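Support > Closed tickets > Stock list
2 min read

Ticket 887: Stock list export stops at row 503
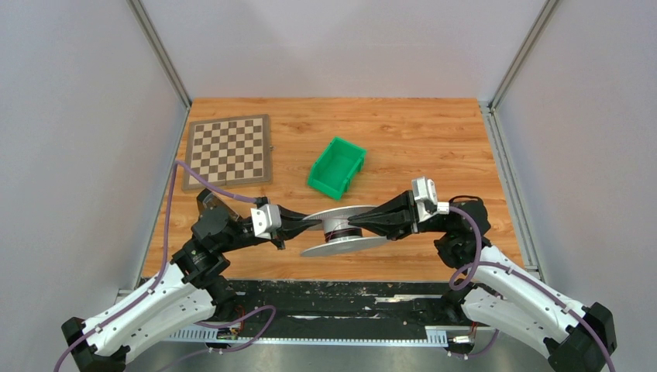 The Daltcombe shop exports its stock list every night, and since August the file has ended at row 503. Row 504 is a chess set. Its record has the board, brown and cream with a wooden border, and the notes field held a stray quote mark – the export read everything after it as one cell. Removed the mark and ran it again. All 155 missing rows came back.

Status: closed Dec 3, 2022

Comments

Same fault at Grotach, ours was a curly quote.

Does this cover the Lalley import too?

Worked for me after a restart.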